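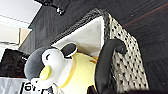
Giorgia Amato objected, in her written response to an earlier draft of this section, that four weeks of rehearsal cannot be compared with four weeks of classroom instruction unless the hours are counted in the same way. The objection is a fair one, and the figures given in this section have been recalculated accordingly.

Home | Current Issue | Archive | For Authors | Contact

3.2 Rehearsal hours and student attendance

The summer drama program at Skumstead enrolls students between the ages of 12 and 16. During the July session under study, 200 students took part, divided into 19 groups by age and previous stage experience. Each group worked with one lead teacher and prepared a short play for performance on the last day of the session. Groups met in the morning for voice and movement work and in the afternoon for rehearsal.

In the earlier draft, an hour was counted whenever a group was scheduled to meet. Under the revised method, an hour is counted only when the lead teacher signed the daily sheet and the group was working on its assigned play. Time spent on costume fitting, meals, and general assembly was removed. The revised total for all groups is 1259 hours.

Attendance was recorded separately for the morning and the afternoon. Afternoon attendance was higher in most groups, and the difference was greatest among the oldest students. Fontes and Guimarães report a similar pattern in their study of the Falcão youth theater, where students with speaking parts seldom missed rehearsal but were often absent from warm-up exercises. The Skumstead records do not show which students had speaking parts, and the same comparison could not be made.

Figure 3. Summer session, Skumstead.

3.3 Teacher interviews

Lead teachers were interviewed twice, once before the session opened and once in the week after the final performance. The interviews followed a fixed list of questions on casting, discipline, and the use of improvisation. Most teachers said that they cast their plays later than they had planned. Several explained that early casting caused the students with small parts to lose interest, while late casting left too little time for learning lines.

Opinions on improvisation were divided. Teachers who had trained as actors used it daily and regarded it as the basis of rehearsal. Teachers who came from language or history classrooms used it mainly as an opening exercise. Neither group changed its view between the first interview and the second.

The interviews were transcribed by Dayana Ledesma and coded by two readers working independently. Where the readers disagreed, the passage was discussed until a single code was agreed upon. Passages on which no agreement was reached were left out of the counts in Section 4 but remain in the full transcripts.

Related items

Reuter, T. Casting and Classroom Order in Youth Drama
Fontes, I., and Guimarães, T. Attendance at the Falcão Youth Theater
Amato, G. Counting Hours in Arts Education
The Randero School Stage: A Short History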